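Vosura board » Data collection » how many demos for a cluttered table?

Sestness
October 13, 2021
ok so recording sim demos for the pot/bowl task on the marble table. got 60 so far, all teleop. plan is 2000 before November but my wrists say no. is variety worth more than count here? not moving the clutter between episodes right now, only the start pose of the arm. two grabs from the set

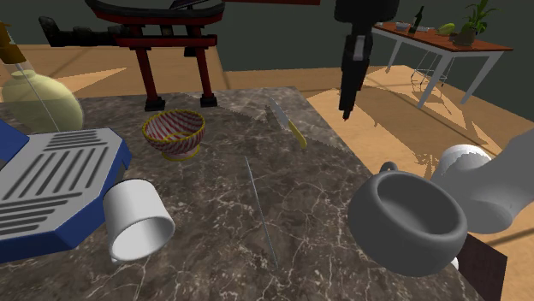
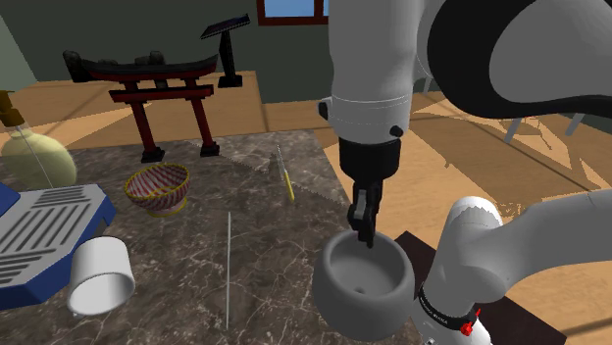
policy trains fine, then falls apart if I nudge the mug even a little. loss looks great tho — so I dont trust the loss

Drellemard
Well yeah. It memorized the table. Shuffle the clutter every episode, 60 with a fixed layout is basicaly one demo.

Baran
disagree, kind of. we got a usable pick policy from 32 demos, fixed layout, just jittered the camera and lights. depends what you want out of it. if the real table never changes why pay for it

Drellemard
Because the real table always changes? Somebody puts a cup down and you're done.

Sestness
shuffling means redoing the reset script, it's ugly. stuff spawns inside other stuff

Baran
reject and resample, 3 tries then skip the episode. dont overthink it

Drellemard
That works. And keep your failed grasps, tag them seperately. I threw mine out and regretted it.

Sestness
ok. will do a shuffled batch first, same size as the old one, and compare. back when it's trained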